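How to Run a Postal Coffee Circle (Without Losing Your Mind or Your Beans)

Posted 2019-08-21 in Coffee & Company

A few of you wrote to me after the last newsletter asking how our little coffee circle works, and whether you could start one of your own. You certainly can! I have been running ours for long enough now to have made most of the mistakes there are to make, so pour yourself something nice and I'll take you through it from the beginning.

First, what a circle is, for anyone who has wandered in from elsewhere. A swap is usually one person sending to one other person. A circle is one parcel that goes round everybody in turn. When it reaches you, you take out a few sachets of coffee you'd like to try, put in the same number of your own, write in the notebook and send it on. By the time it gets home again everything in it is different, and the notebook is full of other people's handwriting (and, in our case, a fair few brown rings).

Finding your people

Seven is a very good number for a first circle. We tried 21 once, when I got carried away, and the parcel was gone so long that two people had moved house before it got to them. Start with folk you already chat to, and ask each of them plainly whether they can post a parcel within a week of getting it. Some lovely people can't, and it's kinder to find out early.

You'll want to ask everyone how they brew as well. My friend Vendula Štěpánek grinds everything by hand and would be quite insulted by a sachet of ready-ground, whereas I have members with no grinder at all. Write W for whole bean and G for ground beside each name on your list, and try to put people of the same sort next to each other in the order.

Choosing the box

It needs to be sturdy, and small enough to count as a small parcel where you live. Ours began life holding a pair of children's shoes. Measure it when it is packed and bulging, because a box that fits the post office gauge when empty may well not fit when Kausar has been at it with the bubble wrap. (Kausar Mohmand, I say this with love. Nothing you have sent has ever arrived broken.)

Our box weighed 738 grams the first time it left my house, notebook included. Write the starting weight inside the lid, and ask everyone to keep to it as nearly as they can. Otherwise each person is a tiny bit generous, and the poor soul at the end of the line pays for everybody's kindness in stamps.

Packing the sachets

Each sachet should hold enough for two cups. I find one cup isn't fair on a coffee, as I nearly always get the first one wrong. Use small resealable bags, press the air out gently, and label every one before you fill it – a full bag is a horrid thing to write on. On the label put:

The name of the coffee and who roasted it
The date it was roasted, if you know it
W or G
Your initials

If it's flavoured, say so in capitals and double bag it. We had a hazelnut one from Lovville in our second round, very pleasant in itself, and by the fourth stop every single thing in the box was hazelnut, including the notebook.

Very fresh beans give off gas and will puff up a sealed bag, so let them rest for a few days before they go in. I left a sachet of Buvmont dark roast on the shelf the afternoon it arrived and found it the next morning as round as a little cushion.

Starting the notebook

Please don't skip this part, as it is the bit people end up treasuring. A plain exercise book does nicely. On the first page write the names in order and the house rules, and keep the rules short. Ours say to post within a week, to take as many as you put in, and to tell the truth kindly. After that each person gets a double page, one side for what they tried and one for what they've added.

Encourage people to write how they made the coffee as well as whether they liked it. Vendula thought the Vudach light roast tasted of apricots, and I thought it tasted of the inside of a pencil case. We only worked out why when I read that she used much cooler water than I did. I tried it her way and she was right, though I would put it nearer to peaches.

Sending it off

Let the next person know on the day you post, and have them tell the whole group when it lands. We do this in one long email thread which now stands at 482 messages, most of them about biscuits. If your circle crosses a border, look up the customs rules for food before you begin, and fill in the form honestly.

October is a good month to start, I think, when people are indoors again and glad of something on the doormat. I'd stay well clear of the Christmas post.
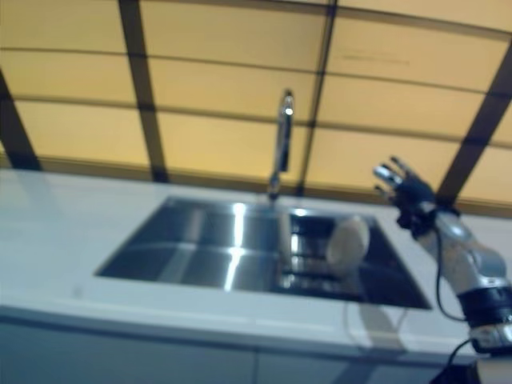 What should I do if the parcel goes missing?

Ask the last sender for the proof of posting, give it a fortnight, and then put in a claim with the carrier. Meanwhile, send everyone a cheerful note and start a second box. Ours vanished for most of a month somewhere between Kausar and the Tichý household, and turned up looking rather squashed, with every sachet still inside.

When it comes home

Once the box has been all the way round, the notebook stays with whoever started it, and the leftover sachets are yours to drink as thanks for your trouble. I copy out the best pages and send them to everybody, and then I ask who would like to go again. Do write and tell me if you get one going, and if you need a seventh person, I'm very easily persuaded.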